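Notebook, Fara Guesthouse workshop
July, started 7:40 a.m.

Picked up where Wai-kit left off on the upstairs rooms. Room 8 is still out of service. The bathroom door has been planed at the bottom and rehung, and it now closes without a push. Left the old hinges on. The paint on the top one is chipped and needs touching up before the room goes back on the booking page.

Room 5: guest reported the shutter banging at night. The hook was fine, the eye had pulled out of the frame. Filled the hole, moved the eye up a finger's width, new screw. Asked So-ying to keep the room empty until tomorrow so the filler can set. She moved the couple from Room 5 to the garden side and gave them breakfast on the house.

Hot water. Third complaint this month from the top floor, always between seven and eight in the morning. Ran the showers in 6 and 7 together and timed them. Both were good for 8 minutes, then lukewarm. Thermostat on the tank reads 135 F, same as the setting, so the tank itself is doing what it should. With both showers and the kitchen drawing at once there isn't enough of it. Oi-ling says the kitchen can do the breakfast pots after nine. We try that for two weeks before anyone talks about a bigger tank. Griteck quoted for one in the spring and I can't find the paper. Ming-te may have it.

Patio. Went over all the chairs. Two have loose back legs and are in the shed with tape on them, please don't put them out again. One table rocks but that's the paving. Wedge for now.

Keys. We have 28 room keys on the board counting spares and there should be two more. Room 3 spare and the laundry spare are missing. Kwok-wai thinks the laundry one went home in somebody's apron. Getting both cut on the next trip into town, cost goes under small repairs. Small repairs stands at 246 dollars for the month including the shutter screws and the filler.

Breakfast room: the long bench got its second coat of oil last night. Still tacky at 7:40, fine by noon. Used less oil than on the first coat and it looks better. The window seat needs the same but has to wait for a day with no guests in before ten.
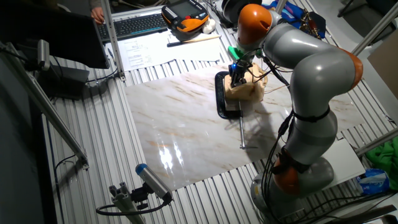

Do we put Room 8 back on the booking page this week?
Wait until the hinge is painted and the fan over the shower has been looked at, then open it from the weekend.

2:15 p.m. Looked at the fan. Full of lint. Cleaned the blades and cover and it runs, with a slight tick when it starts up. Leaving it. If the tick gets worse the whole unit comes out, four screws and a plug, the stepladder is behind the linen closet.

Hinge touched up, first coat.

For tomorrow:
Second coat on the hinge
Room 5 shutter, check the eye holds with some weight on it
Ask Ming-te for the Griteck quote
Bulbs for the stairs, the warm ones, the last box was too blue and two guests said so
Gate latch sticks when it rains, bring the file

Wai-kit has the van until four.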